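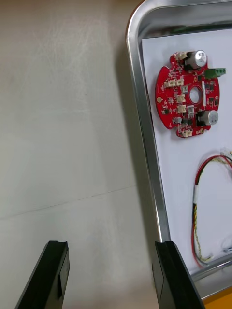 How long should a shared PC sit idle before it locks itself? Two minutes is what we settled on for the front desk machines at Stestley, and 60 seconds for anything in a hallway.

I was so ready for complaints when we pushed this out in May, and we got hardly any! The old setting was a screen saver with a password, handed out by a logon script that half the machines had stopped running years ago. Now it's one Group Policy setting, the machine inactivity limit, linked to the OU that holds the shared PCs. It lives under Computer Configuration, in Security Options, and the value goes in as seconds (I typed 2 the first time and had a very jumpy test machine).

All 661 computers have it now. Torquil Chisholm moved the first 100 into the new OU before lunch, ran gpupdate on a handful and restarted the rest, and by mid-afternoon we felt good enough to do the others.

A couple of things to watch if you try it. The Drukow office has wall screens that show the Dimix dashboard all day, and those need their own OU with the limit left off – we found that out when every one of them went to the lock screen. And on machines where people share a desk, turn on fast user switching, or the second person will be stuck looking at the first person's locked session and reach for the power button.

Next up is Verhoeven, where the laptops are a mix of old and new builds. I can't wait to get going on those, and I'll post the OU layout on the team page once it's tidied up.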